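Mar 2, 2018

So you want to write casting news for your TV blog and you're tired of it sounding like a phone book. Me too! I've been writing up casting announcements for Storkex for a while now (198 posts, I just checked, good grief), and I've settled into a way of doing it that takes me half an hour start to finish. I'll use my post on *Kisivham*, the eight-part lighthouse drama, because it had a huge cast list and a press release that was a real slog.

## Before you type anything

Read the release all the way through once. Then go back and mark only these:

- who joined
- who was already in it
- what it's based on, if anything
- where it's airing
- how many episodes

The *Kisivham* release ran to 34 paragraphs. Most of that was the network being very pleased with itself, and I used maybe five lines.

Check every spelling against the actor's agency page, accents included. I once ran Þórarinn Gunnlaugsson's name with a plain "Th" in the headline and a "P" in the body, in the same post, and his fans found me within minutes. Copy and paste the name from one good source and use it every time.

## The first sentence

Names first, then the show. I put the biggest name at the front and stop at five or six. If there are more, they go in the second paragraph with their character names.

My first try at the *Kisivham* opener went like this:

> It has been announced that several new actors will be appearing in the upcoming limited series Kisivham.

Yawn! I rewrote it:

> Sivaprasad Panicker and Þórarinn Gunnlaugsson are heading to the lighthouse in Kisivham, the eight-part drama based on the Hjaltadóttir novel.

Same facts, and now a reader scrolling on the bus knows whether to click. 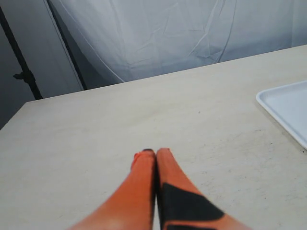
After that comes the character stuff. Give each person one short line: the name of the part, the job or family tie, done. Panicker plays the harbor doctor, Gunnlaugsson plays the keeper's brother. The release had a whole paragraph on the doctor's inner torment (bless them) and I left it out. If a role is being kept secret, write "in an undisclosed role" and move on, and please don't guess unless you're labeling it as a guess.

## Quotes and background

I allow myself one quote, two if the second is funny. Producers always say they're thrilled. Skip those and look for the one with a fact in it, like where they're shooting or why they changed the ending. For *Kisivham* I used the line about filming starting in October, and that was plenty.

For background, one sentence on the source book and one on the director's last project will do. Flekard, the company making this one, also did that ferry miniseries I wouldn't shut up about last year, so I linked my old review. Old links get clicks! That review picked up 173 new readers the day the casting post went up.

## Last checks

1. Read it out loud. You'll trip over any sentence with too many commas.
2. Click every link.
3. Check that the show title is styled the same way all the way down.
4. Put the network's name in the first two paragraphs.
5. Add the tags (actor names, show title, network) and hit publish.

If more people get cast next week, I update the old post when it's only one or two names and start a new one for a bigger batch. Put "Updated" at the top with the new names right under it so regulars don't have to hunt.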